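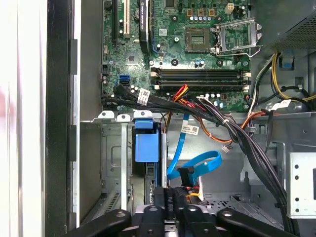
Session 6: Teaching the arm to work inside a PC

Cendmont shared workshop, evening course in home robotics
Handout revised Apr 3, 2026

By now your arm can pick a foam block off a flat bench and put it down where you asked. Well done, because that took most of us far longer than we like to admit! Tonight we move to something much more fun and much less forgiving: an old desktop tower, side panel off, lying down. It's a lovely practice space. You get sockets, slots, latches, loose cables and sharp metal, all within the reach of a small arm.

Before you start

Unplug the tower at the wall and hold the power button in for a few seconds. Leave the power supply where it is and never open it. Clip your wrist strap to bare metal on the chassis. Load the Sulline controller profile called "slow_case" and check that the stop button works before the gripper goes anywhere near the board.

6.1 Getting in and out

Most of the bumps last July happened on the way in, with the arm still moving at bench speed. Set a safe point well above the case and make every move start and finish there. From the safe point, come straight down, do the job, go straight back up. No sideways travel below the rim of the case until you've done ten clean descents.

The wrist camera sees the jaws and whatever is just beyond them, and that's both its charm and its weakness. It won't warn you that your elbow is about to meet the drive cage. Keep one person at the side of the bench, eyes on the arm, hand by the stop button.

6.2 Cables

Rigid parts stay put. Cables don't, and this is where it gets really interesting. A thick black bundle lying across the bottom of the motherboard can hide the very thing you're aiming for, and thin coloured wires will happily catch on a fingertip. A blue SATA cable is a kinder first target – it stands out well against grey metal, and a loop gives the jaws something to close on.

Exercise A. Close on the loop of the SATA cable, lift it a finger's width, lower it, let go. Leave the plug alone for now. Grip force 27 on the Zaseck scale is plenty. If the cable slips, change the angle of the wrist before you touch the force setting.

Exercise B. Same again, with the loop pushed to a new place by your partner between tries. Write down where you thought it was and where it was.

6.3 The board

An empty CPU socket with its bracket up is a no-go area. The gold pins bend at a touch, so draw a keep-out box over the socket in the Ruggiero planner and make it taller than you think it needs to be. The flipped-up bracket counts too.

Empty memory slots are fair game. The white locking tabs at the ends show up nicely on camera and make good markers for lining up.

Exercise C. Hover over one locking tab, hold for a slow count of five, return to the safe point. Log the position error each time. My own log has 127 hovers in it and I still enjoy watching the number come down.

For your notebook

– Safe point height
– Grip force used in A and B
– Every touch you didn't plan, however small
– One thing you'd change on your fingertips

Next session we try seating a memory module. Bring your spare fingertips and a dead module if you have one.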